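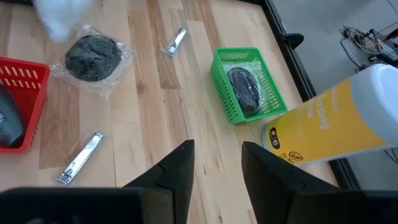
Week 5: Does tidying up make you work better?

Handout for the Tue 13 October session. Notes by Iolanda Bezerra, with corrections from Femi Adeleke.

12 comments
5 shares

Bring the Kenanari reading with you, marked up. If you only got through the first half, mark up the first half.

1. The claim

Most of you have met it in some form. A clear desk gives you a clear head. Put things in baskets and trays, get the loose items out of sight, and you will think faster and finish sooner. It is repeated in office newsletters, in books on habits and by the people who sell baskets and trays. I would like you to notice that last group.

The claim is really several claims stuck together, and they need different evidence:

a) People find things faster when things have a fixed place.
b) People feel calmer in a tidy room.
c) People do better work in a tidy room.

I have no quarrel with (a) for objects you use often. I can believe (b) for some people. Almost everything written on the subject slides from (b) to (c) without stopping, and (c) is the one that gets quoted.

2. What counts as tidy?

Try to write a definition before class. Two sentences at most. Then swap with the person next to you and see whether their definition would pass your own kitchen table.

In the spring section Chenxi Shen gave us "every object is where its owner would look for it first." I like this one, but look at what follows from it. A nail clipper left on a table is tidy if that is where you always leave it. A drawer sorted by a visiting relative is a mess. A stranger could not walk in and judge either one, and most of the studies depend on strangers walking in and judging.

Consolacion Panganiban objected that this lets everybody off the hook. Probably so. We will come back to her objection in Week 7, under self-report.

3. The Gistdale survey

The figure you will see most is from the Gistdale survey, which had 2,000 replies. People were asked to rate how tidy their workspace was and how well they had worked that week. The two ratings went up together.

Questions to hold against it:

Who gave the ratings? The same person gave both. Someone in a good mood rates the desk kindly and the week kindly. You would get this result if desks had no effect on anything.

Which way does it run? A person who has had an easy week has time to put things away. A person with a deadline does not. The report mentions this in a footnote and then carries on as if it hadn't.

Who didn't reply? We aren't told how many forms were sent out. A large number of replies is not comforting when you don't know what it is a share of.

Who paid? Vatmont, a maker of storage boxes. I don't think this settles the matter, and please don't write in your paper that it does. It is a reason to read the methods section slowly.

4. The Kenanari room test

Better, though not by as much as the summary suggests. Fifty people (the paper writes 50 throughout, then 48 in one table, with no reason given) were placed by coin toss in a neat room or a cluttered one and given a proofreading task. The neat room group caught more errors.

The coin toss deals with the mood problem. Good. But the cluttered room was cluttered with someone else's papers, and people were asked not to move them. How often does that describe your own desk? Being told to work around a stranger's mess is annoying in its own right.

Shagufta Rajput has asked whether the graders knew which room each sheet came from. The paper does not say. I wrote to the authors in March and have had no answer.

5. Mao's reply

Mao argues that the effect, if there is one, is about familiarity, and that a messy room you know well should beat a neat one you don't. It is a sensible idea with no data behind it. Several of you cited it last week as a finding. It's a guess, and Mao calls it one on the first page.

6. For next time

Pick one claim about the home or office that you believe yourself. Find where it came from. One page, typed, with the original source attached and not an article about the source. If the trail goes cold, hand in the trail and say where it stopped.

Those who still owe me the Week 4 page can turn in both together.

5 shares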